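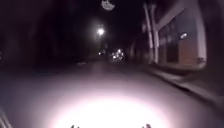
**¿Cuánto cuesta de verdad poner un robot a rodar por una acera de noche?** Bastante más que la plataforma. En los presupuestos que me entregasteis el curso pasado, el vehículo se comía casi todo el dinero y a las luces, las baterías de repuesto y el seguro les tocaba lo que sobraba, o sea, nada.

# Tema 4. Comprar, alquilar o esperar

Apuntes de clase, 19 de enero de 2021

Estos apuntes son los míos, los que llevo al aula, un poco ordenados para que se puedan leer (¡perdonad las abreviaturas que se me hayan escapado!). El caso que seguimos todo el tema es el de Pemutier, un servicio de reparto nocturno entre edificios de un campus, con una plataforma de ruedas que circula por caminos pavimentados. Quien no haya leído el dosier del caso, que lo lea antes de las prácticas, de verdad, porque voy a ir dando cosas por sabidas.

## 4.1 Las cuatro bolsas del presupuesto

Yo siempre empiezo dibujando cuatro bolsas en la pizarra, y cada euro tiene que caer en una:

- **Plataforma**: chasis, motores, ordenador de a bordo, batería de serie.
- **Percepción**: cámaras, telémetros, iluminación propia, soportes y cables (los cables, sí, que luego son una partida).
- **Operación**: horas de supervisión, recarga, transporte, almacén.
- **Papeles**: seguro, permisos, formación, mantenimiento contratado.

La segunda bolsa es donde más se equivoca la gente. Se elige una cámara mirando la ficha técnica, que suele estar medida con buena luz, y luego el robot trabaja en un camino oscuro con una farola brillante al fondo. El foco propio ilumina muchísimo el suelo que tiene delante y deja casi todo lo demás en penumbra. Para la asignatura eso tiene una traducción muy concreta: pedid al proveedor grabaciones nocturnas en movimiento *antes* de firmar, y pedid las vuestras, hechas en vuestro recorrido.

Firdevs Güneş, que llevó la compra en Pemutier, lo metió como condición en el pliego. Dos ofertas se cayeron solas en esa fase.

## 4.2 Las ofertas del caso

Llegaron a la mesa final Predel, Flandus y Michiels. Resumo lo que viene en el dosier:

| Proveedor | Modalidad | Lo bueno | Lo que hay que mirar |
|---|---|---|---|
| Predel | Compra | Repuestos incluidos el primer año | Focos no regulables |
| Flandus | Alquiler mensual | Se puede devolver | Fianza de 3.000 € |
| Michiels | Compra con mantenimiento | Técnico propio | Plazo de entrega de 19 semanas |

Fijaos en la fianza. Es dinero que vuelve, y por eso muchos grupos no la ponen, pero durante todo el contrato está parada y no la podéis gastar en otra cosa. En el flujo de caja entra y sale, con su fecha cada vez. Y el plazo de Michiels parece un detalle hasta que uno cuenta hacia atrás: si queréis rodar en octubre, el pedido tiene que salir antes del verano. 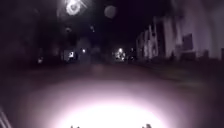 Volviendo a los focos: que no sean regulables no descarta la oferta de Predel, pero obliga a meter una línea más en la bolsa de percepción. O se compran otros focos, o se cambia la cámara por una con más rango dinámico, o se ajusta la exposición y se asume que lo lejano se verá peor. Las tres opciones cuestan algo, y la tercera cuesta horas de ingeniería, que también se pagan aunque nadie las vea en una factura.

Mi regla casera es reservar hasta 6 jornadas de pruebas nocturnas antes de dar nada por recibido. Lacey Birkett me discute el número todos los años (ella haría menos y más largas) y es muy posible que tenga razón, así que si lo cambiáis en vuestro trabajo me parece estupendo, siempre que expliquéis el porqué.

## 4.3 ¿Y si esperamos?

¡Esperar también es una decisión de compra! Me encanta cuando un grupo la defiende bien. Tiene sentido si el recorrido todavía no está cerrado o si el permiso va con retraso, y deja de tenerlo cuando la subvención caduca. Apuntad siempre la fecha límite del dinero al lado del precio.

## Para la práctica

1. Repartid las partidas de una de las tres ofertas en las cuatro bolsas.
2. Añadid lo que falta y marcadlo con otro color.
3. Escribid tres preguntas para el proveedor sobre el trabajo nocturno.
4. Haced el flujo de caja mes a mes, con fianza si la hay.

Las entregas, en papel, a Monique Fleury en el despacho 301. Si estáis en el grupo de Inès Lecomte, ella os dirá qué oferta os toca; los demás elegís vosotros.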